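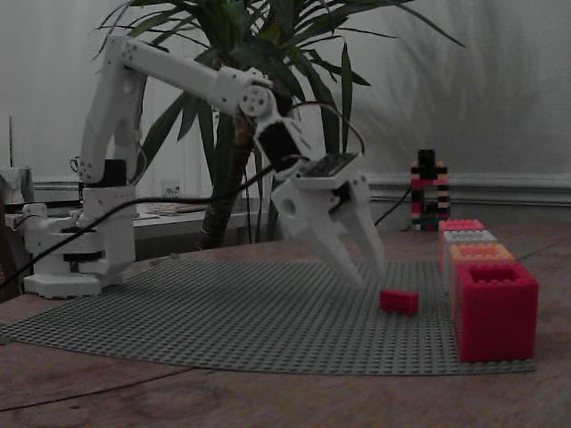
Hagedorn Brick Sorter - Final Report
Section 3: Pick Routine and Calibration

3.1 Task definition

The arm must pick a single LEGO brick from an arbitrary position on the baseplate and release it in the row on the right side. The order of the row is fixed by the operator before the run. Bricks of different sizes are allowed. Stacking was part of the original proposal and was dropped in February, when it became clear that release height could not be held closely enough with the printed fingers.

3.2 Hardware

The arm is the Plesby kit assigned to our group, with white printed segments and hobby-grade servos at each joint. The fingers are our own design and taper to points. The first version had flat tips and touched neighboring studs on approach. The tapered version clears them but has less contact area, so grip force had to be raised in the controller settings.

The baseplate does not lie completely flat. It bows at the front and curls at one edge. We tried taping it down and the curl came back overnight. Surface height is now measured at 12 points and the controller interpolates between them.

3.3 Pick sequence

The routine has four stages: approach, descend, close, lift. On approach the fingers stop above the plate, offset from the brick, and the wrist angle is set. The offset keeps the gripper from pushing the brick if the position estimate is wrong. Descent is done at reduced speed. Close ends on a servo current threshold and does not use a fixed finger position, so one routine covers both narrow and wide bricks.

3.4 Results

Each test set consisted of 70 attempts. With the flat-plate assumption, 19 attempts failed. With the height map, 13 failed. Most of the remaining failures were bricks lying on their side, where the smooth face slips out of the fingers during lift. Bricks with the studs facing up were rarely dropped.

Cable drag on the wrist was a second source of error. With the base rotated far to the right, the gripper cable pulls tight and the wrist settles short of its target. Esperanza Arrieta rerouted the cable with a longer loop and the error went below what we could measure with a ruler. The test sets above were both run after this change.

3.5 Open items

- Rubber pads for the finger tips. Pads are cut but not fitted.
- Servo backlash at the shoulder has not been characterized.
- The Evum logging script drops samples when the current threshold triggers. Timestamps in Appendix B should be read with this in mind.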